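Walta Workshop Notes
Thread · Mar 31, 2019

1/
OK, a few of you asked how I look after the Enitz pair, the two handheld grippers we do all our folding work with. I've had them in my hands most days since last June, so get a drink, this is going to be a long one.

2/
Quick background for the newer followers. Enitz is what we call the whole set: left gripper, right gripper, marker blocks back near the wrists, cables, and a box of spares. A person does the folding with them and the arm at the Vakodow bench learns from that. If the hand pair is sloppy, the arm gets sloppy too, and then I hear about it.

3/
Fingers first. They're black loops, a bit springy, and lint LOVES them. I wipe them inside and out with a damp microfiber cloth before every session. Just water. I used window cleaner once and the loops squeaked on cotton for the rest of the afternoon (never again).

4/
While you're wiping, squeeze each loop between thumb and finger and let go. You want it to come back to shape right away. If it comes back slow, put it in the spares box with a strip of tape on it so you don't grab it again by accident. Ask me how I know about the tape.

5/
Changing a loop is the easy part. Two screws, both from the underside. Put the new loop in, start both screws by hand, close the gripper a few times so everything settles, THEN tighten. I used to tighten first and always ended up with one finger sitting a hair proud of the other.

6/
Screws go hand tight plus a little. The shell is plastic and it will let you know, loudly. My right shell has a hairline crack from when I was in a hurry. It's stable, I put a dab of paint at the end of it so I can see if it grows.

7/
Marker blocks! These are the white angular things with the black and white squares on them. Everything downstream depends on those squares being flat, clean and easy for the camera to see. Soft dry brush only. A fingerprint on a matte marker is hard to get off, so pick the gripper up by the handle and not by the block, even though the block is exactly where your hand wants to go.

8/
If a corner of a marker starts lifting, don't glue it back down. Peel the whole thing, clean the face, put on a fresh print, and press it from the middle out. Then redo the calibration, all of it, yes, even if it looks perfect.

9/
Calibration on our setup takes 314 frames. I have no idea why the Miah script wants that number. I asked, I got a shrug emoji. I've tried stopping at 300 and it just sits there waiting, very politely, for the rest.

10/
My routine for it: gripper closed, slow tilt left, slow tilt right, then nose up and nose down, then a lazy circle. Go slower than feels reasonable. Most of the bad calibrations I've had were me swinging the thing like I was directing traffic.

11/
Cables. I route each one along the outside of the forearm and leave a loose bend by the wrist, so when you reach forward nothing tugs. Before I start I reach all the way out, then down to the floor, then cross my arms. If I feel any pull at the plug I redo the bend. Zip ties are banned at my end of the room, soft wraps only.

12/
Power strip stays where I can see it. I had one confusing morning where the left side kept dropping out, I swapped the cable, I swapped the other cable, I took the shell off... and the plug was half out of the strip. So now I push every plug in before I do anything clever.

13/
Once it's all back together I do a cloth check. Pick up a big piece of fabric by the hem, one gripper at each end, and draw the top edge out straight so the rest hangs. Hold it there and take a look at both sides. You're looking at the grip and at the marker faces, and whether your own arms are hiding anything.
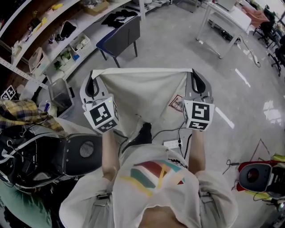
14/
Then hold that stretch for a slow count of 3 and ease off. Watch the hem when you ease off! If one corner creeps out of the fingers before the other, that side either needs another wipe or the loop is on its way out. I do it with something thin too, like an old pillowcase, and the thin one is usually where trouble shows up first.

15/
Printed fabric is handy for this, by the way. Plain cloth can slide a fair bit without you noticing, but if there's a logo or a patch on it you can see it drift.

16/
Stuff I keep in the spares box: loops, the tiny screws (buy more than you need, the floor eats them), fresh marker prints between two bits of card, soft wraps, one good driver, the paint. The driver that came with the kit is bad. Get a better one.

17/
End of day: unplug, wipe again, coil the cables loosely over the handle and put both grippers down with the blocks facing up. Never stack one on top of the other. I write one line in the log, usually "fine", sometimes "left finger weird again".

18/
Left finger IS weird again, for the record. It closes a touch late when the shell's been open recently. My money's on the little return spring, and Walta has one on order for me. I'll add to this thread when it's in.

19/
Somebody already messaged to ask if the same routine works for the bigger Vakodow hands. Wiping and cables, sure. The finger swap is completely different, there's a pin you have to drift out, and I still do that one with the manual open next to me.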